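Pulling drives from old desktops: FAQ
Adum Computer Reuse, bench notes for people dropping off or helping out 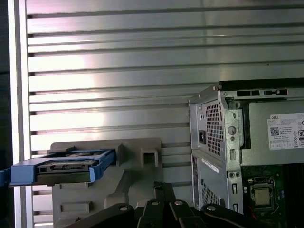

Riaan Nel wrote in to ask whether he could just toss the whole tower in the bin and let the recycler worry about the drive. Please don't, he's the third one this year. Drive comes out first, then the tower goes wherever it's going.

Rest of the questions, in no real order.

Do I have to take the drive out myself before I bring the computer in?
No. Nice if you do. If you don't, leave the case shut and we'll do it at the bench.

What's the blue plastic thing?
Drive caddy. Tray with rails on the sides, the drive sits in it. Lots of office desktops have them, Dells for sure. Color changes from model to model so don't go by color.

How do I get the caddy out?
Power off, unplug from the wall, hold the power button a few seconds. Side panel off. Unplug the two cables at the back of the drive (data and power, pull on the plug and not the wire). Then squeeze the ends of the caddy and slide. Some lift up first. If it won't budge look for a screw before you start yanking.

It's out but the drive won't come off the tray.
Flex one side rail outward a little. The pegs pop out of the holes in the drive. Old plastic gets brittle so go slow, we've snapped plenty.

Do you want the caddies back?
Yes!! Keep them with the tower they came from. A tower with no caddy is a pain to resell. Write the model on a bit of tape and stick it on the tray.

Can I touch the connector pins?
Rather you didn't. Hold the drive by its sides. If pins are bent tell us, don't straighten them with pliers.

Do I need a wrist strap?
We have them, use one. At home, touch bare metal on the case first and don't work on carpet.

What happens to my data?
Drives get wiped or shredded, your pick. Tell us at drop off. Nothing ticked on the form = shredded. Wiping a big drive takes hours so don't wait around for it.

Can I get a certificate?
Yes, ask when you drop off. We need the serial number from the label, so please leave the labels on.

How many can I bring at once?
Up to 100 loose drives, no need to call. More than that, email first so we can clear a shelf. Last January we took in 1,189 in one month and the back room was not fun.

What do I pack them in?
Antistatic bags are best. Otherwise wrap each drive on its own in paper, then a box. No loose stacks, no grocery bags. Max 4 layers deep or the bottom ones get crushed.

Are laptops the same?
Different. Smaller drive, somtimes no drive at all, just a little card held by one screw. Bring the whole laptop.

I have a Rowbotham or Sevetti tower, same steps?
Sevetti yes. Rowbotham has the drive cage behind the front panel, so the front comes off first. Watch the clips, there's 2 on the bottom edge that everyone misses.

Do you sell the drives after?
Wiped ones that pass a test, yes, through Flovosell. Listings go up when we get to it.

Where do the side panels go?
Back on the tower. Please. We have a pile with no owners and they dont fit anything.

Something not on here?
Ask at the front desk or email the bench. Replies are slow after 4 pm.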